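Home > Boards > Laundry & Linen > Folding and Storage

Tagged: t-shirts, folding, printed tops, drawers

This site uses cookies to remember your login and board settings. Accept all / Manage choices

Thread: Print up or print in when folding T-shirts for a drawer?

**traruver_tom40**
I'm redoing a chest of drawers and want one fold for all my T-shirts. Most are dark cotton with a pale print on the chest. At present I fold them in half lengthways with the print inside, then in three from the hem. The packets stand up well enough, but every one is a dark rectangle and I end up pulling out four to find the one I want.

The drawer is 40 cm wide inside and 20 cm deep. I would like to file them on edge. Questions:

1. Does leaving the print on the outside wear it faster?
2. Is there a fold that gives a flat packet with the print outside? Mine always go fat at the bottom.

**Drakgate**
Print outside is fine. What damages a screen print is heat and a hard crease across the ink. A print folded inside gets the sharper crease, as it sits on the inner radius. Keep the crease lines clear of the ink where you can and it hardly matters which way it faces.

For the fold: lay the shirt face down, bring each side in to the middle with the sleeve turned back on itself, then bring the hem up to just short of the collar, then fold again. Turn it over. The chest print is on top.

**hemline99**
I don't agree about the inner radius. On a single thickness of jersey the difference between inside and outside is nothing. Ink against ink is the problem. If the shirt is folded in half down the middle, the two halves of the print are face to face, and an older plastisol print can stick to itself in a warm cupboard. I have had two go that way.

So: print outside, or at least never print to print.

**Drakgate**
Fair point on print to print. I'd still avoid a crease through the design.

**Cesent**
On the fat end. It is nearly always the hem. People bring the hem up, then tuck or roll the spare under, and all the layers finish in the same place. The top half of the packet is then thin and the bottom half is thick.

Navy fabric with white graphics, print side out: 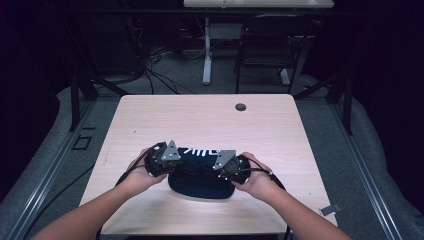
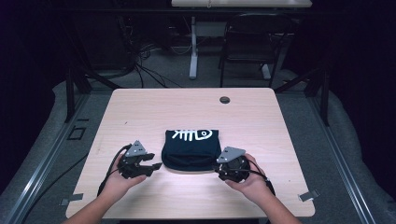 To get rid of the bulge, stop the first hem fold two fingers short of the collar so the edges are stepped. Press from the collar end towards the fold with the flat of the hand before the last turn. Air comes out and the layers stop sliding over one another.

Also check the sleeves. If both are turned back to the same line down the centre you have a ridge there, and the packet will not lie flat whatever you do at the hem. Set one sleeve slightly off the other.

**traruver_tom40**
The stepped edge is what I have been missing. I have been lining the hem up exactly with the collar because it looked tidier.

What about picking the packet up? Mine come undone on the way from the bed to the drawer.

**Cesent**
Hold it by the two short sides, level, with a thumb on top at each side. If you lift by the top edge only, the lower part sags and the last fold opens. A table is better than a bed. The mattress gives under your hands and you cannot get a straight line on it.

**geraghty_linens**
I'd argue against the flat packet altogether. In a 20 cm drawer a rolled shirt is quicker, it doesn't crease across the print, and you can leave the graphic on the outer turn. I have rolled mine for years and would not go back.

**hemline99**
Rolls waste the corners of the drawer. They also unroll as soon as you take one from the middle.

**geraghty_linens**
Only if they are rolled loosely. Fold the last few centimetres of the hem inside out first, roll from the collar, and pull that cuff back over the roll. It will survive being thrown across a room.

**hemline99**
And the cuff is stretched every time you do it. On a thin shirt the hem goes wavy. That method was designed for kitbags and it should stay there.

**geraghty_linens**
I have not seen any waving at the hem on medium-weight cotton. On thin fashion jersey, possibly. I'll concede that one.

**Drakgate**
Rolling is acceptable for travel. For a drawer filed on edge, a packet wins on space. Tom, your finished height should be a little under the depth of the drawer or the fronts will catch. With 20 cm to play with I would not go over 17.

**traruver_tom40**
Tried it this evening on the whole lot. Results:

— Stepped hem: works. The packets are much closer to even thickness.
— Sleeves offset: works, although I forget on every second shirt.
— Print outside: I can tell most of them apart from the top edge now. The ones with small chest logos still look identical.
— Rolling: did three for comparison. They held together but took up more of the 40 cm than the same three folded.

One shirt with a very large print cannot be folded without a crease through the design. I have left it on a hanger.

**hemline99**
For small logos, make the last fold a third of the way down instead of halfway, so the logo lands on the top edge. You lose a little height but you can read the row.

**Cesent**
Agree with that. Put the folded edge uppermost when you file them, not the open edge. The open edge catches your fingers and you drag the next one out with it.

**Drakgate**
Old advice on this board from the 2000 drawer guide said open edge up, for air. I never understood it. If a shirt needs airing it should not be in the drawer yet.

**geraghty_linens**
That guide also recommended tissue paper between cotton T-shirts. I would not rely on it.

**traruver_tom40**
Folded edge up, then. I'll redo the logo ones tomorrow morning and report back if the drawer still shuts.

14 replies hidden by your filter settings · 6 shares · Subscribe to this thread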